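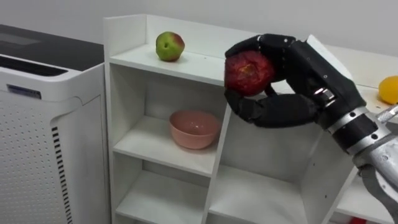
Fig. 1. Green apple, top shelf. Red apple, in the hand. Bowl, one level down.

Hamel Evening Program
Running a Small Household, Session 6: Fruit and the Open Shelf
Instructor: Evelien Meijer
Wednesday, Room 19

Read before class. I will know who hasn't, as I did last week with the dish towels.

1. Where fruit ends up

Most households own a bowl suitable for fruit. Most households also keep the fruit somewhere else. It goes on whatever flat surface is nearest to the front door, at about elbow height, and there it stays until someone eats it or it develops a soft side. The bowl, meanwhile, lives a level below and is admired.

The top of a low shelving unit is the classic landing spot. It is easy to reach and easy to wipe, and you see the fruit every time you walk past, so it has a fair chance of being eaten. Its weakness is that apples roll. A raised lip at the back and side will stop an apple heading for the wall. Nothing stops one heading for the front.

2. Cubbies

A cubby is a good place for a bowl and a poor place for loose fruit. Gilles Charpentier, who taught this session before me, put a pear in the back of one in September and met it again in November. He told the story every term and it did not improve.

Rules for this course:
Bowl near the front of the cubby, where a hand can get in over the rim.
Leave enough height above it to take fruit out without lifting the bowl.
Lower compartments are for things that don't ripen.
A compartment with nothing in it is allowed. You are not being graded on filling it.

3. Apples and their neighbors

Apples give off ethylene as they ripen, and ethylene hurries other fruit along. Put an apple beside a green banana if you want a yellow banana. Put it beside a yellow banana if you want banana bread.

They also ripen each other. One bruised apple in a bowl will speed up the ones it touches, and any mold will happily move next door. Check the underside when you pick one up. The underside is where the trouble is, and it is always the side facing the bowl.

Color tells you less than people think. A green apple with a red blush may simply be that kind of apple, with the blush on the side that got the sun. Dark red skin can cover a mealy inside. Press gently near the stem, then smell it. If it smells of nothing, it may still be fine – it may also have been in cold storage since well before your last birthday.

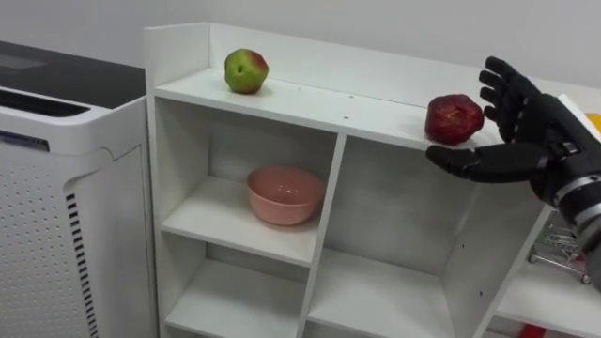 Should apples be washed before they go on the shelf?

Wash them just before eating. Water left sitting in the stem cavity encourages rot, so an apple washed ahead of time has to be dried all over, stem end included.

4. Room or refrigerator

On the shelf, plan on a week for a crisp apple. In the refrigerator drawer, several weeks. A sensible arrangement is to keep two or three out and the rest cold, topping up the shelf as you eat. Keep the shelf fruit out of direct sun and away from the radiator. Solange Masson asked last term whether the top of the radiator counts as a shelf. It does not.

5. Homework

Pick one surface in your home where fruit collects. Leave it alone for three days and write down what arrives, what leaves, and what is not fruit (keys, mail, one battery). Then move the bowl to that surface and repeat. Half a page is plenty. Last term Gwenaël Picard handed in 2000 words on a lemon, and I read all of them.

Next session: Lids. Bring any that don't fit anything.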